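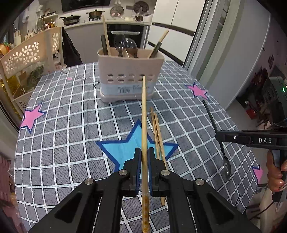 Sorting the cutlery on the kitchen table this month. Small job, but the drawer has been jammed since March.

Chopsticks first. I had them in with the knives and could never find two that matched. They're going in the pink caddy now, standing up, along with the spoons.

The caddy has oval holes down the sides, so air gets through. Label's still on it. I'll soak that off in warm water tonight.

Plastic spoons can stay for lunches. The brown wooden one gets used most days for porridge.

Young-sook Yang asked in the replies whether wooden chopsticks should be oiled. I don't. I wash them by hand, dry them on a tea towel and leave them out for 20 minutes before they go away.

Any that are split or rough at the tip go in the bin. I've tossed 3 so far.

Someone else asked about the star tablecloth. It came from Hallodum, end of the roll. It wipes clean and washes fine at 60.

Next up is the shelf unit beside the table. Too much on it. The greenery stays, the rest I'll go through after tea.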